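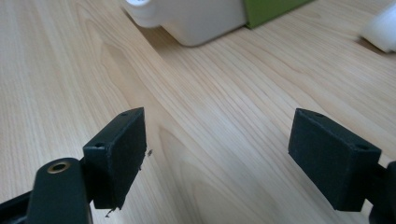
Vomberg, the test laboratory for handling equipment, has published the first results of its comparison of fingertip pads for hand-held grippers. The study covers two designs, supplied by Aubert and Wimar, and was carried out between June and September 2026. Both were fitted to the same two-finger tool and used by the same operators. The pads under review are matte black blocks with a soft, slightly fuzzy inner face, and wear on that face was one of the main points of the comparison. A few frayed fibers at the lower edge of one pad, with the opposite pad still clean along its edges, are the kind of uneven wear the laboratory recorded at each inspection.

Each design completed 775 grasps on a set of household containers and cartons. Operators picked up each item, moved it a short distance across a table and set it down again. The pads were inspected after every 60 grasps, and the tool was checked for alignment before work resumed.

According to the laboratory, the two designs performed equally well on cartons and other flat-sided items. Differences appeared with smooth, rounded bottles. The Aubert pads held these more securely in the early part of the trial, but their grip declined after nearly 200 grasps. The Wimar pads began at a lower level and changed little up to the last inspection. Neither design left marks on the items handled.

The laboratory also compared two mounting angles. A wider angle made it easier to approach large containers, while a narrower one gave better results with thin cartons. Operators preferred the wider setting for general use, and it will be kept for the remaining tests.

Motion data from the sessions were recorded with the Vorkar controller, which stores finger position and closing speed for each grasp. Records from 385 of the grasps are being released with the report so that other laboratories can repeat the analysis. The full report, including the inspection sheets, may be requested from the Vomberg test office.

A second stage will use the same items and operators with a powered version of the tool mounted on a robot arm. Manufacturers wishing to submit pads for that stage should contact the test office for the mounting dimensions and conditions of entry.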